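So I finally answered the question I get in my inbox more than any other, which is how I pick where to go next. The boring truth is that I keep a list on my phone, and it has 71 places on it, and most of them I will never see. Stevville was number 40-something. I went in September because the bus was cheap and my friend Randa Boutros had a spare room and wouldn't stop texting me about the pancakes.

The pancakes are good, you guys. Go to Tarawneh, the little breakfast place up the hill from the bus station, and go before nine or you'll be standing on the sidewalk with everyone else. I had the buckwheat ones two mornings in a row and then felt guilty and got eggs (the eggs are fine, get the pancakes).

After that I mostly walked. Stevville isn't big, maybe an hour end to end if you don't stop, but I stop for everything. There's a river path, a used bookstore with terrible hours, and a footbridge with 135 steps on the far side. I know because there's a sign at the bottom warning you! My knees would have liked a second sign.

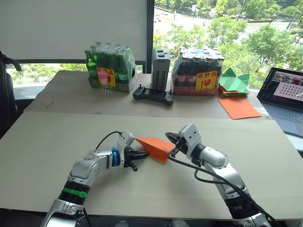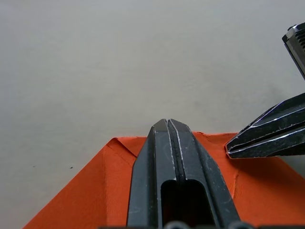
Anyway, a few of you asked about money. I spent a bit over 200 for four days, not counting the bus, and that's with Randa feeding me dinner twice. If you need a hotel it'll be more, obviously. Marijke Postma left a comment on my last post saying the guesthouse by the river does a discount if you stay three nights, so thank you Marijke, I'm passing that on, but I haven't tried it myself.

What I'd do differently: bring a real rain jacket, and leave a whole afternoon for Virkeck, the village one stop down the line. I gave it forty minutes and spent half of that looking for a bathroom. It has a tiny harbor and a bakery that was just closing when I walked up, so now it's back on the list and the list is at 71 again.

Next up is Drallolham, if Karim can get the time off work. If you've been, tell me where to eat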